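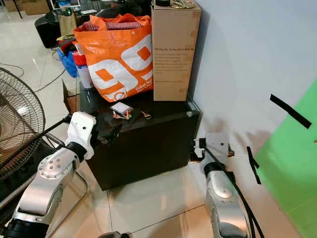
Fig. 4-1. Start pose, left arm forward over the cabinet. Small items at the front, bag and box behind.

4. Recording the key task by remote control

Read section 3 first if the arms have not been homed since power up. Everything below assumes the Kütt hand controllers are paired and the Flaslow recorder is open on the laptop.

The task: pick up keys from the tabletop, bring them over to the green panel, hang them on a hook. One take = one pick and one hang. Do not chain two hangs in a take, the recorder will let you but the trimming tool won't.

4.1 Before you pick up the controllers

1. Check the E-stop. Press, twist, release. Status bar goes red then back to gray.
2. Arm cables. Run a hand down the outside of each arm and make sure nothing is pinched at the elbow. Slack is fine, loops are not.
3. Small items go along the front of the top. Tall items behind. You will be reaching over the front edge and a tall thing in front costs you the view of your own fingers.
4. Leave the clutter alone. Bags, boxes, tape, whatever is up there. The policy needs to see keys in a normal messy room. Clear only what the arms would hit on the way to the wall.
5. Fingers open, both sides. Width setting 800 on the left, 800 on the right.
6. Load profile "Drendine-keys". Not "Drendine-keys-old", that one has the wrist limits swapped.

CAUTION: Stand behind the robot base, never between the arms and the panel. The arms follow your hands as soon as the clutch is held, there is no soft start in firmware before 222.

4.2 Taking control

1. Hold both controllers at waist height, elbows loose.
2. Press and hold the left clutch. Wait for the buzz. Move your hand a little, the left arm should follow.
3. Same on the right.
4. If an arm moves the wrong way, let go of the clutch. Re-zero (menu, Arms, Zero hands) and try again. Don't try to correct it by moving more.
5. Let go of both clutches. Arms hold position. Now press Record.

Note: the recorder keeps 500 ms from before the button press. So be still when you press it.

4.3 Picking up the keys 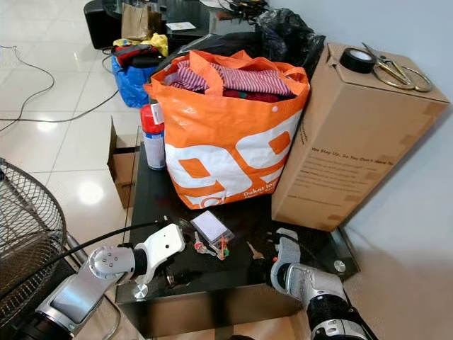
Fig. 4-2. Keys with colored tags and a single brass key in reach, next to the card holder.

1. Decide which keys before you clutch in. Type the target in the label box: "bunch" or "single". Wrong labels are the most common reason a take gets thrown out.
2. Bring the nearest gripper above the keys. The other arm stays back but stays in view of the head camera.
3. Go down slow. Fingertips either side of the metal, not the tags. Tags fold and the keys slide out.
4. Squeeze until the force bar reaches the first mark. One mark is enough for keys.
5. Lift straight up a hand's width and stop for a beat. If the keys drop, keep recording and go back for them. Recoveries are useful. If they fall on the floor, end the take and mark it F.

A single key lying flat is harder than the bunch. Tilt the wrist, press one fingertip on the head of the key, drag it toward you until the blade lifts, then close. Takes practice. Pallavi Bajpai's practice list in appendix B starts with this and you should to.

If the card holder gets caught up with the keys, lower everything back down, open, and start the pick over in the same take. No shaking.

Note: shiny tabletops throw off the depth view. Trust the color view for height near the surface and watch the reflection of the fingers come up to meet them.

4.4 Hanging

1. Turn at the base first, then extend. Extending first swings the load over the boxes.
2. Approach the hook from the front and slightly above. Aim the ring, not the key.
3. Switch the preview to the wrist camera for the last bit. Head camera can't see the hook tip once the gripper is in the way.
4. Ring over the tip, lower until the force bar drops, open the fingers.
5. Back out the way you came in. Sideways exits pull the keys off again. 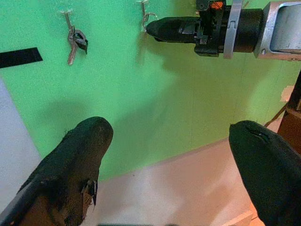

Fig. 4-3. Wrist view at the panel. Keys on the left hook, right hook free, second gripper coming in from the side.

6. When both hands are near the panel, move one at a time. Park one, work with the other. The collision check covers the arms but not the fingertips.
7. Release both clutches, wait for the arms to settle, press Stop.

CAUTION: do not push into the panel. If the force bar jumps past the third mark, release the clutch right away and back off using the jog buttons.

Alternate hooks between takes. Keys on the left hook for one, right hook for the next, and now and then leave a set hanging and bring a second one to the free hook. The policy otherwise learns one spot and sticks to it.

4.5 Finger covers

Check these every time you change operators. Look for lifted flaps, frayed edges, worn patches on the pads. A loose flap can catch a key ring and the grip will feel fine on the controller when it isn't.

- Small flap away from the pad: trim it, carry on.
- Flap on the pad face: change the cover.
- Left and right covers worn differently: ok for recording, but write it in the take notes.

Covers are in the Dultholm spares kit, top tray. After changing one, rerun the finger zero (section 2.6) or the width readings will be off.

4.6 Saving and checking

1. Play the take back at double speed. Look for skipped frames and for any point where both grippers leave the head view.
2. Grade it. A = clean. B = recovered by itself. F = did not end up on the hook.
3. Save. A take over 2,625 frames will be split by the recorder, redo it faster if you can.
4. Move a few things before the next one. Shift the keys, turn the card holder around, slide the bag over. Keep the box where it is, its the reference for the head camera check.

Note: F takes are kept, do not delete. They go in their own folder and get used for the failure detector.

4.7 If something goes wrong

Arm lags behind hand - controller battery, or laptop on power saver.
Buzz but no movement - E-stop still in. Twist it.
Preview frozen, arm still moving - release clutch, stop the take, restart the recorder. Do not drive on a frozen preview.
Force bar stuck at first mark with open fingers - cover is bunched up at the base. Pull it straight, then finger zero.

Section revised February 10, 2026. Next: 5. Replaying a take on the robot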